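Forum d'entraide > Télévision et radio > Assister à une émission

Enregistrement de « Brandes ce soir » : invitation reçue mais statut « en attente », je fais quoi ?

Posé par lulu_des_ondes, le mercredi 29 mai 2019

Bonjour à tous,

Je regarde Brandes ce soir depuis la première saison (oui, même les épisodes où les sketchs tombaient complètement à plat) et j'ai enfin pris mon courage à deux mains pour demander des places dans le public. Je suis passée par le site Kernico, comme indiqué au générique. J'ai demandé 2 places, pour mon frère et moi, et j'ai reçu un mail de confirmation avec un numéro de dossier, le 346. Super contente !

Sauf que quand je me connecte à mon compte, le statut affiche toujours « en attente ». Le mail dit pourtant « votre invitation est enregistrée ». Alors enregistrée, ça veut dire acceptée ou pas ? J'ai appelé le numéro en bas du mail, on tombe sur un répondeur qui renvoie vers le site, et le site renvoie vers le numéro...

Mon frère doit poser sa journée et moi j'ai trois heures de train, donc je n'ai pas très envie de faire le déplacement pour rester devant la porte. Et tant que j'y suis : est-ce qu'on peut se retrouver à l'image si on n'y tient pas ? Mon frère est un grand timide et le monologue d'ouverture, avec Reinholz qui descend dans les gradins pour embêter les gens, ça le terrorise — moi ça me ferait plutôt rire.
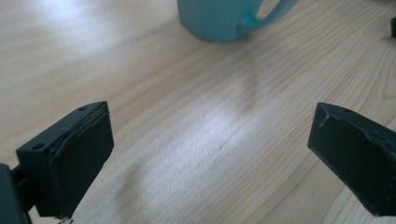
Mug bleu canard, table en bois clair

Dernière chose, j'ai lu quelque part que les places étaient surbookées et qu'on refusait du monde à chaque enregistrement. Vrai ou légende ?

Merci d'avance pour vos retours !

2 réponses

Réponse de Papivole (meilleure réponse)

Salut lulu,

J'y suis allé deux fois, la dernière en novembre, donc je peux te dire comment ça se passait à ce moment-là. « Enregistrée », ça veut juste dire que ta demande est entrée dans leur fichier. Ce n'est pas une place. La vraie confirmation arrive dans un second mail, envoyé par Gustetti (c'est la boîte de production, Kernico ne fait que la billetterie), avec un PDF à imprimer et l'heure de convocation. Moi je l'ai eu quatre jours avant, et il était parti dans les indésirables, alors va y jeter un œil. Le statut sur le site, lui, n'a jamais bougé. Le mien doit encore être « en attente » à l'heure où je t'écris !

Pour le surbooking, c'est vrai. Le studio Romstead a 104 sièges et ils invitent plus large pour être sûrs de remplir. Ils font entrer dans l'ordre d'arrivée, PDF ou pas, donc ne viens pas pile à l'heure. La première fois je suis arrivé en avance d'une bonne heure et je suis passé tranquille. La deuxième fois j'ai traîné au café d'en face, et le monsieur deux places derrière moi est resté dehors avec sa femme. On leur a promis une autre date, je ne sais pas s'ils l'ont eue.

Pour ton frère : à l'entrée on te fait signer une autorisation de droit à l'image, et si tu ne signes pas tu n'entres pas. Par contre, rien n'empêche de demander au placeur un siège en haut à gauche. Rainer Reinholz descend toujours par l'escalier de droite et il ne dépasse pas les premiers rangs. Avant que ça tourne, il y a un chauffeur de salle, et lui par contre il grimpe partout, mais ce n'est pas filmé.

Prévois un pull, la clim est féroce, et compte trois heures sur place pour une émission qui en dure une. Ils refont des bouts — le monologue, je l'ai entendu en entier deux fois, et il faut rire aussi fort la deuxième.

Pour le train, prends un billet échangeable tant que tu n'as pas le PDF.

Bonne émission !

Réponse de marco14

jamais eu de réponse moi, 14 demandes en un an. bonne chance. sinon tu regardes à la télé, c'est pareil et t'as le canapé

Commentaire de lulu_des_ondes

Merci Papivole, c'est super clair ! Rien dans les indésirables pour l'instant, je continue de surveiller. Je transmets à mon frère pour l'escalier de droite, il est déjà un peu rassuré (mais il veut quand même s'asseoir derrière quelqu'un de grand). Marco, 14 fois, quelle patience !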